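Student Projects
Search this site Enter keywords
August 9, 2023
3 min read

Two-arm block stacking on a shared bench

The aim was to have both arms stack coloured blocks inside a target without colliding. The work ran from February in the Orakzai workshop, and the control script is called Clisa.
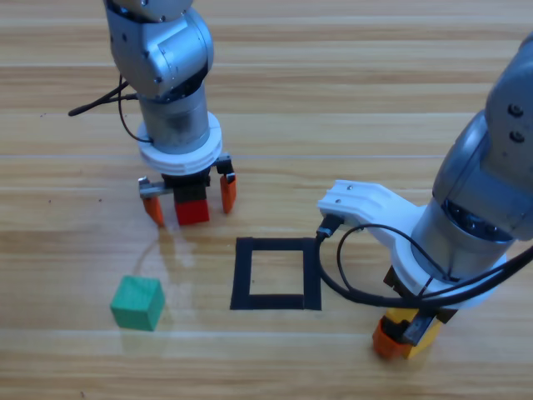 Collision avoidance took most of the time. Each arm plans alone, and a lock stops both entering the target together. The target is a square of black tape, and with a block in each gripper the two arms come at it from opposite sides — one has to wait. The lock added 177 lines to the script.

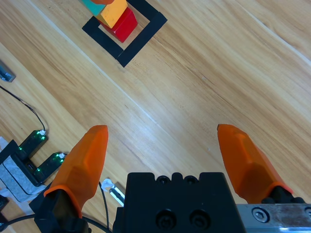 Wrist cables limited rotation more than the joints did. We capped the last joint in software and logged 481 runs with the cap in place.

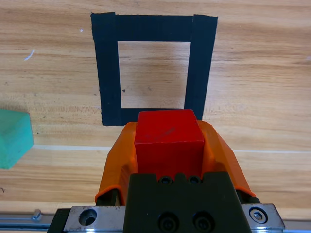

Text: Shamim Sethi. Bench work: Farzana Dhanial.

Grip force was set by hand. Too low and the block turned in the fingers on the way over; too high and it stuck on release. One value now serves all colours.

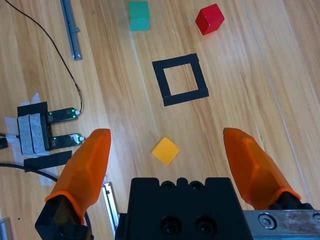

Fig. 4. Wrist view, fingers open, tape square empty.

Block angle is still estimated from one view. A second estimate before closing is the next change.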